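Why Do Doors Creak?

You know that sound in spooky movies, when somebody pushes a door and it goes eeeeeeeeeerk? I love that sound. My bedroom door used to make it every single morning, and when I was little I was sure it was complaining about being woken up. So let's find out what's really going on in there!

First, we have to talk about hinges. A hinge is the part that lets a door swing. Go and look at one at home (ask before you start poking at it). On most big doors you'll find two flat pieces of metal joined by a thin rod called a pin. One flat piece is fixed to the door and the other to the wall, and they both turn around that pin. The pin stays in one place and the door goes around it in part of a circle, a bit like you holding onto a lamp post and swinging around with your arm out.

Doors aren't the only things that swing like this. Gates do it, laptop lids do it, and so do cupboards, big and small. 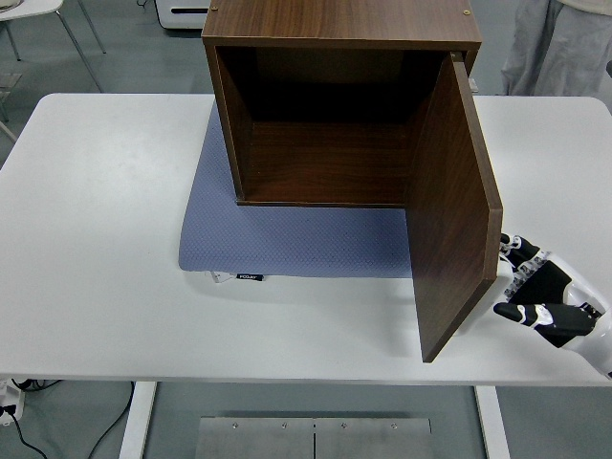

A little wooden cabinet with its door open. The hinged side is on the right.

Now for the noise. Metal looks smooth, but if you could shrink down until you were smaller than a grain of salt, you'd see it's covered in tiny bumps and dips, like a mountain range. When the door moves, the bumps on one piece of metal rub against the bumps on the other. That rubbing is called friction.

Sometimes the bumps catch and the hinge sticks for a teeny moment. You keep pushing, the push builds up, and then – pop! – it slips. Then it sticks again. Then it slips again. Scientists call this stick-slip (I think that's a great name, it sounds like a candy). It can happen 500 times in one second! All those little jerks make the metal shake, the metal shakes the door, and the door shakes the air. Shaking air is what your ears hear as sound. A big flat door is very good at shaking air, so one small hinge can wake up the whole house.

A violin works the same way. The bow sticks to the string and slips, over and over. So your creaky door is sort of a violin, only a really bad one.

Try this! Wet your finger and rub it slowly around the rim of a drinking glass. Press gently. Did it sing? Your finger was sticking and slipping too. Plain thick glasses can be stubborn, so try a few, and get a grown-up to help with the thin ones.

How do you stop a creak? You put something slippery between the bumps, like a drop of oil. The bumps slide past each other and there's nothing to catch on. My neighbor Lenni Hyvönen fixed mine one Sunday with oil on a cotton swab, and it took him less time than it takes to eat a cookie.

I kind of miss the noise, though. The closet still does it if you open it really, really slowly.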